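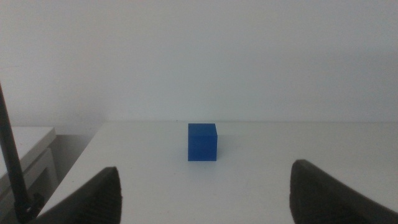
Small Blue Things: notes for the Stanstead makers' evening

Slide 1. Wait for people to sit. Then: I love cubes! Start with color, save the history for later.

Blue on white. Say how much a plain white table does for a strong blue like this one. The shadow goes soft and pale, and your eye lands on the cube straight away. Ask who has a white table at home (hands up), then who has ever managed to keep it clear.

Slide 2. The Marchetti sets. My collection stands at 314 cubes and I still get a kick out of every one. Tell the Coka flea market story, keep it short, they'll want to ask about prices. Yes, I paid 15 dollars for the whole tin.

Slide 3. Surfaces. Matte against glossy. Matte is my favorite because you can see the faces change, front a bit brighter, side a bit darker, and it's all one blue! Pass the tin around now. Go slowly, the back row always gets it last.

Slide 4. Try it yourselves. One cube each, set it down, get your chin nearly level with the tabletop. The top face shrinks to a thin line. Turn the cube a little and a sliver of the side shows up. Give them 90 seconds, then let them swap colors with a neighbor.

Slide 5. Questions. Get the tin back before the coffee break. Next meeting is in February, bring something red.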